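Modthorpe Workshop Releases Gape, a Gripper and Arm Build for Shared Benches

Press release
For immediate use
7/6/20

Modthorpe, the members' workshop behind the Clallness bench controller, today released the full build files for Gape, a gripper and arm that can be put together at home or in a shared shop with hand tools, a drill press and a desktop printer. The package includes part drawings, a wiring plan, the control code and the simulator setup used during development. All files are free to download and change.

Gape was designed to fit the Grevlow arm, an earlier Modthorpe project with the motors housed at the joints. The gripper bolts to the Grevlow wrist plate with no adapter. Builders who already have a Grevlow arm need 23 printed parts and one new cable. Builders starting from nothing need 70 printed parts for the arm and gripper together.

Work on the control code is done in simulation first, then moved to the bench. The simulator runs on an ordinary desktop computer and accepts the same commands as the Clallness board, so a motion file can be tried on screen before any motor is powered.
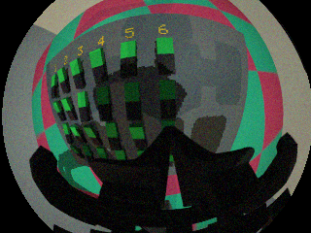
Wrist-view testing took up most of the spring. The simulated lens is set wide enough to keep the fingers and the work in view together, at the cost of bent straight lines, and the vision code has to correct for that before it can measure anything. The practice panel is marked 1 to 6 in yellow, one number over each column of green and black blocks, and the code uses the numbers to confirm which column it is reading. Shadows were the harder problem. One that falls over columns 4, 5 and 6 turns the green dull and olive, and early versions of the color filter dropped blocks under those conditions. The released version compares each block with its neighbors and no longer relies on a fixed green value.

"We wanted the simulator to be unkind to the vision code," said Anika Esposito, project lead for Gape. "It adds grain and throws shadows on the panel. If the code only works on a clean picture, it isn't ready for a garage with one ceiling light."

The release version of the vision code passed 41 panel tests in a row in simulation before the files were frozen. Results from the physical build will be posted separately, once the test bench at Modthorpe has been rewired.

The two fingers are driven by one motor through a printed gear pair. Finger pads are held by two screws each and can be swapped without taking the gripper off the arm. The housing is split along its length – a change from the first draft, which had to be fully unbolted to reach the motor. Wall thickness was increased at the finger pivots after printed samples cracked along the layer lines. 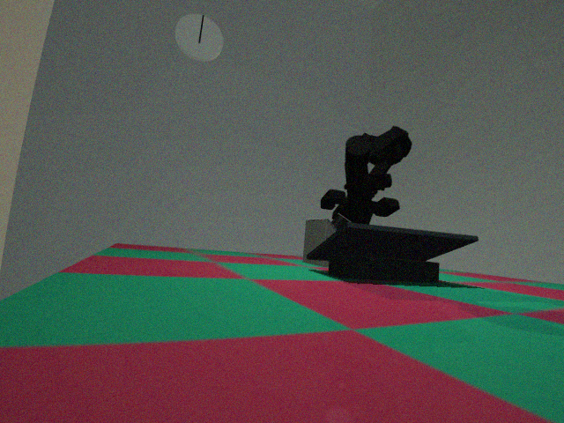
Page last changed: October

The simulated room supplied with the files is kept plain. The arm stands on a dark platform over a floor of large pinkish-red and green tiles, with a bare gray wall and a round clock behind it. Builders can replace the room with a model of their own shop, and the file format is covered in the build notes. The Grevlow model in the package uses the same joint limits as the real arm. Link weights are entered by hand and should be updated if a different filament or fill setting is used.

The build notes are divided into 7 sections and assume that the reader can solder, cut threads and load code onto a controller board. Builders are asked to complete the section on the stop switch before connecting the shoulder motor. The switch cuts motor power directly – it does not pass through the code – and must be mounted within reach of the person running the arm.

Known limits in this release:

The gripper has no force sensing. Grip is set by motor current only.
The vision code has been tuned for the numbered panel and needs new settings for other targets.
Cable routing through the Grevlow elbow is tight, and the thicker cable jacket listed in earlier Grevlow notes will not fit.

About Modthorpe

Modthorpe is a shared workshop with areas for metalwork, printing and electronics. Its members publish designs for small machines that can be built and repaired with common tools. Past projects include the Clallness bench controller and the Grevlow arm.

Press contact: Anika Esposito, Gape project, Modthorpe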